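Clurnel House Residents' Social Group
Minutes of the April meeting

Tue 26 April — posted by the minutes secretary
3 min read

The meeting opened a little behind time, as the kettle was slow and it seemed a shame to start without tea. Apologies had come from the top floor. The minutes of the last meeting were agreed, once the spelling of Dimberg had been put right in two places.

1. Snacks for the Balleck outing
We had a long and very cheerful talk about what to pack for the coach. Everyone liked the idea of small wrapped things that can be passed along the seats without crumbs — sealed packets, twisted sweets, that sort of size. It was agreed that anything already opened stays behind for the tea table.
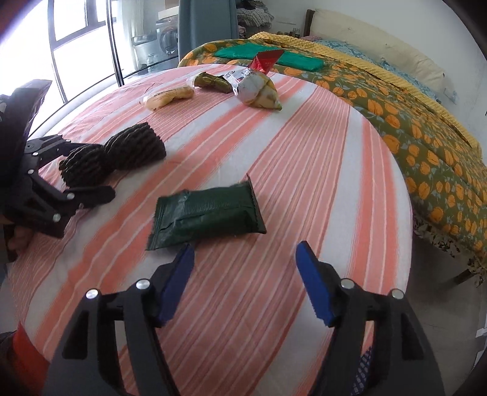
The budget for food stands at £820 for the season, and the feeling was that we should not spend it all on the first trip, however tempting. A request for more savoury things was noted with sympathy. The Morikawa shop will be asked whether it can put a mixed box together for us.

2. Striped cloth
Several people said how much they like the pink and white stripes, and what a lift they give on a grey day. There was some back and forth over whether striped cloth should be washed at 30 or 40, and we settled on 30, with a promise to look at the label first.

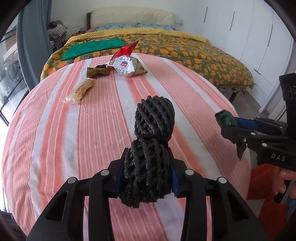 It was also asked that wrappers go in the bin by the door and that the black netting be kept, as it is handy for cushioning pears and the like on the coach. A bag for it will hang on the back of the cupboard door.

3. Any other business
The coach has 13 seats still free. Names on the sheet, please, and do write clearly. The cupboard key is still missing, so please try your coat pockets.

Next meeting in the same room, with cake.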